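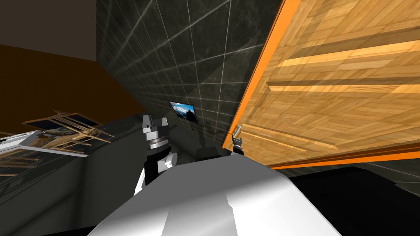

Preguntas frecuentes – Enseñar tareas a un robot por control remoto

¿Qué es Kirui?
Es el programa de Hellow para enseñar tareas domésticas a un robot de dos brazos. Tú mueves los mandos, el robot te sigue y cada intento queda grabado como demostración. ¡La primera vez que los brazos te obedecen engancha muchísimo!

¿Necesito un robot en casa?
No. Todo el módulo inicial se hace en simulación, con cocinas, pasillos y puertas generados por ordenador.

¿Por qué se empieza por las puertas?
Nos encantan como primer ejercicio. Hay que acercar la pinza al tirador, cerrarla a la altura justa y tirar acompañando el giro. En la simulación el tirador es fino y plateado, así que conviene llegar despacio. La otra pinza puede quedarse en el aire, lejos de la hoja.

¿Cuántas demostraciones hacen falta?
Para una puerta pedimos 200. Para tareas con los dos brazos, más de 500 – parece mucho, pero se reparten entre todo el grupo.

¿Qué hago si fallo el agarre?
Abre la pinza, retrocede un poco y vuelve a intentarlo sin cortar la grabación. Las correcciones también enseñan.

La vista se inclina mucho, ¿es normal?
Sí, depende de la postura del robot. Con Flastis, nuestro visor, puedes recentrarla desde el menú 2.

¿Cuándo abre el próximo grupo?
En noviembre, con 52 plazas.

Relacionado
– Guía de mandos para principiantes
– Idero: de la simulación al robot real
– Cómo revisar tus demostraciones

Usamos cookies para recordar tu idioma. Aceptar | Configurar

Contacto | © Hellow | Volver arriba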